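# Fix the cable before you touch the software

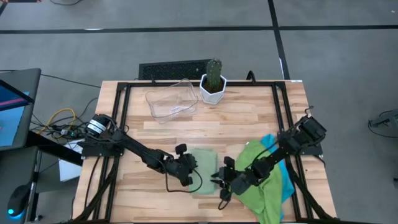 *The two-arm folding cell at Fostcombe, with cloths on the table.*

Most of the trouble I have had with small robot cells came down to cable. I look after one at Fostcombe with two arms on an aluminium frame, set up to fold cloth, and in its first 16 weeks it stopped more often for a wire than for anything in the program.

The usual fault goes like this. The gripper closes late, or drops out for a second, and somebody opens the laptop. They recalibrate. They lower the speed. The fault goes away for a day and comes back, and by then there are three new settings that have to be undone. Meanwhile the lead at the wrist has been flexing at the same spot every cycle.

I think the cable check should come first, and it should be done by hand. Power off, then move each joint through its full travel and watch the lead. A loop near the gripper is needed or the wrist can't turn. Too much of it and it drags on the cloth, which shifts the fold and looks for all the world like a vision problem. We lost most of August to that one.

The check takes 10 minutes for both arms. I do it at 6 in the morning before the room gets busy. I also go over the mounting bolts at the base, as a base that has crept even slightly will put the fingers off at full reach.

The setup sheet we got from Skikis gives cabling one line on the last page. The one from Alcaraz was better, with a drawing, but it still treated the leads as something you route once and leave. Leads are a wear part. They should be on the spares shelf and in the log, with the date they went in.

The floor matters too. Ours has more cable on it than I'd like, and tidying it keeps getting put off in favour of new tasks for the arms. The folding program from Jeno is good and I have no complaint with it. I would still take a week away from it to get the wiring up off the carpet and labelled at both ends.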